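Anyone used Rodwood for wall-to-wall carpet?

catgatelass
Wed 14 October
Got two quotes for the downstairs. Rodwood wants 2748 with pad and fitting, the Kodton place wants 3000 and says their pad is thicker. Is pad worth the extra?

horgan_dad
Go thicker! We cheaped out in May and I can feel every floorboard in the hall – hated it from day one. 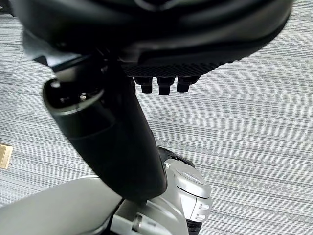

carpet, gray and streaky

tuftytom
Gotta disagree with horgan_dad. Too soft a pad and the seams start to pull. Ask both stores for the density, thickness alone tells you nothing.

catgatelass
Kodton wouldn't give me a density. Rodwood did, and they'll haul off the old stuff for 214.

horgan_dad
214 for hauling?? Rip it up yourself, it's one Saturday and a sharp knife.

tuftytom
Plus a million staples lol. I'd pay it.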